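Looking After a Wooden Table Top

My mother wiped her kitchen table after every meal, 365 days a year, and always along the grain, never across it. I thought it was just one of her ways until I had a table of my own and scrubbed a dull patch into it in a single summer (round and round with a soapy sponge, bless me). So go with the stripes, with a cloth you've wrung out hard.

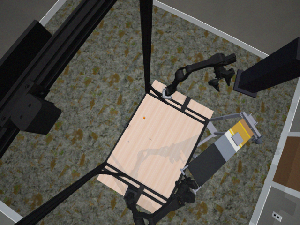

Then dry it straight away with an old towel. Crumbs and grit come off first, of course, or you'll be dragging them along like sandpaper! For a sticky spot, lay a warm damp cloth on it for 5 minutes and have a cup of tea while you wait. I oil mine every August, when the windows can stay open, and I leave it a good 36 hours before anybody's elbows are allowed back. 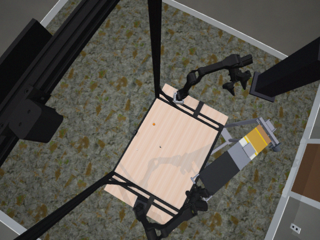
Essam Zaki writes that he does much the same, but rubs the oil in with a piece of worn-out T-shirt and wipes off the extra after half an hour, as his always stayed tacky otherwise. He also hangs the oily rag flat outdoors to dry and never leaves it balled up, for fear of fire.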